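Broadcast Operations Newsletter: Studio and Field
Changes to live cross procedures for the breakfast program

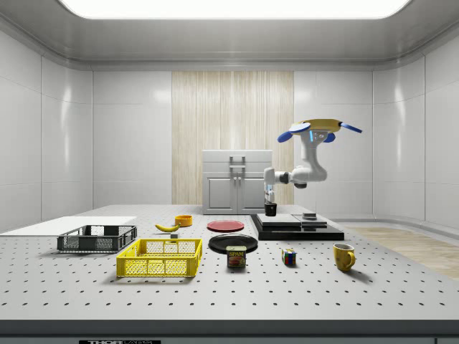

From the start of March, all live crosses into the breakfast program will run under the revised contribution procedure. The main change is that return audio and return vision are now carried on separate paths. Crews who have been working from the laminated card in the vehicle kit should discard it and use the version on the operations drive.

The previous arrangement carried program return and talkback on a single bonded cellular link, with the satellite path held as standby. It worked well enough in metropolitan areas. In regional centres the link degraded in a predictable way: vision held, talkback went first, and the presenter in the field kept speaking over the studio throw. The breakfast team logged this as a presentation fault on several occasions when it was a contribution fault. The log categories have been amended so that the two can be told apart.

Under the new arrangement, mix-minus is sent to the field by a dedicated audio codec, supplied by Thampi, on its own SIM. Program return vision remains on the bonded unit. The bonded unit no longer carries talkback under any circumstances, including as a fallback. If the codec drops, the fallback is a telephone hybrid. Pascal Leblanc has confirmed that hybrids 3 and 4 in the Emham control room are reserved for breakfast between 4.30 am and 9.15 am. Other programs should not book them in that window, even if the scheduling page shows them as free. The page will be corrected.

Latency

Measured round-trip delay on the bonded unit at the default buffer setting is 1000 milliseconds. Crews have been reducing the buffer in the field to tighten up two-ways, with the result that the picture breaks up as soon as a cell becomes congested. Please leave the buffer where it is. The presenters have been briefed on the delay and the director will hold the two-shot for longer on the throw.

Codec delay is 40 milliseconds one way under normal conditions. As audio and vision now arrive by different paths, the outgoing microphone feed must still be embedded with the vision at the camera. Do not send the reporter's microphone back on the codec. Control room operators at Emham have been asked to keep the codec return fader closed unless the embedded audio fails. Should it be opened, an audio delay has to be inserted on that channel before it is taken to air. The preset is stored as BKFST CROSS DLY and was set up by Rehema Mwakalinga, who should be told if it is altered.

Line-up

Line-up time moves from 20 minutes to 30 minutes before the first scheduled hit. The sequence is as follows.

Bars and tone from the camera, with ident showing the vehicle number. Tone is at the house reference level. Several crews have been sending tone from the mixer with the camera input trimmed down, which lines up correctly and then distorts on speech.

Talkback check with the producer, then with the director. Both are needed. The producer's key and the director's key are routed separately and one working does not establish that the other does.

Clean mix-minus check. The field presenter speaks while listening for their own voice in the earpiece. If any return is heard, the cross is not accepted until Emham has rebuilt the mix.

Count in and out of a dummy throw. This can be dropped if the program is on air and the studio is occupied, at the director's discretion.

Master control no longer needs to be called at line-up. It does need to be called if the cross moves to the satellite path, as the receiver is shared with the news bureau and has to be released by them first.

Weather crosses

Gilles Collet has reissued the wind limits for mast and dish operation, and they have not changed. What has changed is who makes the call. The field operator may now lower the mast without reference to the producer, and should report it on talkback once the mast is down. Where the mast is lowered during a cross, the bonded unit will normally fail over to its internal antennas with a visible drop in bit rate. The director may stay with the picture or return to the studio.

Earpieces for weather crosses are to be the closed type. The open type admits too much wind noise and presenters compensate by turning up the belt pack, which then spills into the lapel microphone. Closed earpieces are held in the Brokix store, shelf 227, and are signed out by initial and surname. Foam windshields are in the same place. Fur covers are not, and must be requested from Séverine Mallet.

Graphics

The location strap is now triggered from the rundown and no longer by hand. If a location changes after the rundown is locked, the producer must edit the field in the item itself. Editing the text in the graphics client will show correctly in preview and revert on air. Fimen has acknowledged the fault and a patch is expected in the next client release. Until then the rundown is the only reliable place to make the change.

The "LIVE" bug is unaffected and remains a manual key on the vision mixer.

Training

Clémence Sabatier will run the line-up sequence with each crew in the vehicle bay at Emham after the program comes off air. Allow an hour. Casual operators are paid for the session and should enter it under the training code, and not as an extension of shift. Anyone rostered to a regional vehicle can do the session remotely, provided the vehicle is powered and the codec is registered before the call begins.

Faults with the new procedure should be entered in the contribution log with the vehicle number, the path in use and the time of the hit.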